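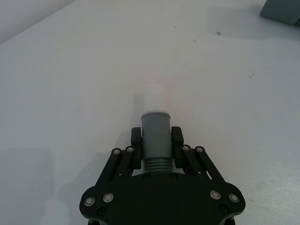
Belano, April

Rubber hose is a flexible tube used to carry water, air, fuel or other fluids between two points. It is sold by the coil or as short cut pieces, and the short pieces are often used as couplers, sleeves or spacers.

Construction

A simple hose is a single wall of rubber. Hose made for pressure usually has three layers: an inner tube that touches the fluid, a reinforcement of braided or spiraled yarn or wire, and an outer cover that resists wear and weather. Black is the most common color, but gray, red and blue covers are also made. Gray is often chosen for indoor work, where black rubber can leave marks on light surfaces.

Cutting

Short pieces are cut with a sharp blade held square to the hose. A slanted cut leaves less rubber under the clamp and may leak. Thick hose is easier to cut if the blade is wetted first. Wire-reinforced hose needs a saw or shear.
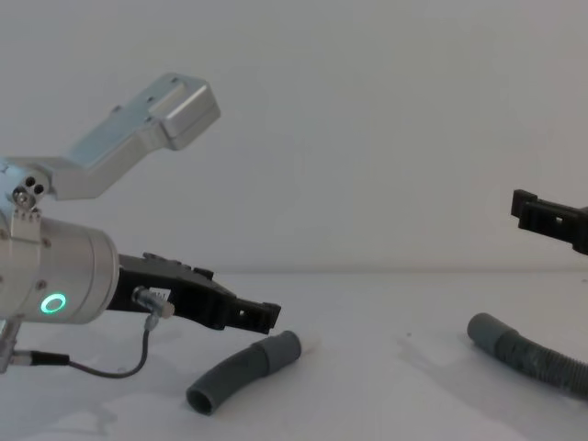
Two gray rubber hose pieces, one shorter than the other, on a white tabletop.

Fitting and storage

A cut piece is pushed over a barbed or plain pipe end and held with a clamp. In Belano, where the Grona works once made hose for farm pumps, couplers were sold in bags of 12.

Rubber hardens with age, heat and sunlight. Pieces kept in stock are best stored flat in a cool, dark place, away from oil and electric motors. A piece that shows fine cracks when bent should be replaced.

See also: Hose clamp, Hose barb, Tubing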